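Layout of a Small Reheating Station on a Round Table

Project report, Household Workspace Design
Rungnapa Chaimongkol and Trefor Humphreys
November 13, 2022

1. Purpose

The project set out to decide how a microwave oven, its dishes, and a cleaning cloth should share one small round table in a shared workroom. Most kitchen planning guides assume a straight counter against a wall. A round table in an open room has no back wall to push an appliance against, no corner to store things in, and a free edge on every side. Our question was how much working surface is left once the oven is in place, and where on the table that surface ought to be.

The work began in September and was limited to the table and the floor close to it. Changes to the building wiring, the blinds, and the office furniture were outside the scope.

2. Terms

In the plans, the table is called Grotum and the trial layout is called Eltonow. Thongdee is the reserve layout, used only for comparison. These are our own working names.

"Near side" means the side of the table where the user stands. "Far side" is the side opposite. "Landing area" means clear tabletop where a hot dish can be set down without first moving something else.

3. Requirements

The following were agreed before any layout was drawn:

The oven must stand with all of its feet on the tabletop.
The door must open fully without passing over the user's side of the landing area.
The landing area must take the largest dish in use plus its lid.
The cord must leave the oven on the side away from the user.
The cloth must be reachable with either hand.
Nothing may be stored on top of the oven while it is running.

The last requirement was added after a discussion of vent clearance. We did not have the maker's manual and took the cautious reading.

4. Table surface and lids

A round top loses usable area quickly when a rectangular object is placed on it. If the object is set square to the user, the leftover surface is split into four curved segments, and the two at the sides are too narrow for a dish. Turning the object diagonally and moving it toward the far side gathers the leftover surface into one larger piece in front of the user. The cost is that a corner or an edge of the object may reach past the rim. For a light box this is acceptable. For the oven it is not, and the feet have to be checked from the side before the layout is accepted.

Lids were treated as separate items in the plan. A dish goes into the oven and its lid often stays behind, so the lid needs a place of its own for as long as the dish is away. A round lid with a raised rim and a center knob can be lifted from above with one hand. It also takes up the middle of the table if it is put down without thought, and the middle is where the hot dish will come back to. 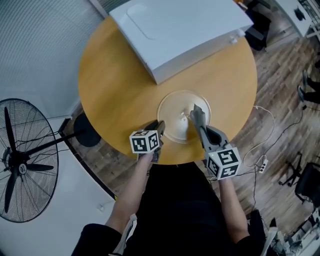
5. Oven placement

Two positions were drawn. In Thongdee the oven is centered on the table. In Eltonow it is moved off center and turned at an angle, with the front face still turned toward the working side. Eltonow was preferred on paper for three reasons: the landing area is in one piece, the door swing clears it, and the cord can run off the back without crossing the tabletop.

The angle matters more than we expected. A small angle gains almost nothing in surface. A large angle turns the control panel away from the user, who then has to lean over the landing area to reach the buttons. We settled on 20 degrees for the drawings. This is a drafting value and should be adjusted in the room by whoever uses the oven.

The cloth is kept to the side of the oven, on the side opposite the door hinge. It is used for two jobs, wiping the tabletop and wiping the outside of the housing. Wiping the side panel calls for a clear strip the width of a hand along the oven, and that strip was added to the plan. It is counted as part of the cleaning area and may not be used for lids. 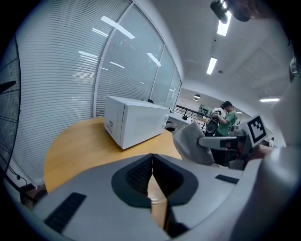 6. Cord and floor

A table standing away from the wall needs a cord run across open floor. Cables and a power strip on the wood-patterned flooring are a trip risk on any side where people walk, and the plan keeps the user's standing place clear of them. A standing fan also takes floor space beside the table. Its base should be kept clear of the cord run, so that moving one does not drag the other.

We recommend that the oven be given its own outlet if one can be reached. Sharing a strip with office equipment was not studied.

7. Budget

The project had a total of 1213 baht. The cord cover from Gunden took most of it. The rest went to drawing supplies and cloths, which came in a pack of 10. Eight were left over and were passed on to the workroom.

8. Limits and further work

The layouts were compared on drawings and by discussion. No timed trials were run, and we cannot say whether Eltonow is faster to use than Thongdee – only that it leaves a better-shaped landing area. Left-handed use was considered for the cloth but not for the door, which can only open one way.

A later group could look at a raised shelf for lids. It would free the middle of the table, but it adds height next to the oven and may get in the way of wiping the side panel. The drawings for both layouts are filed with this report. Humphreys drew the plan views, and Chaimongkol prepared the clearance notes and the cord run.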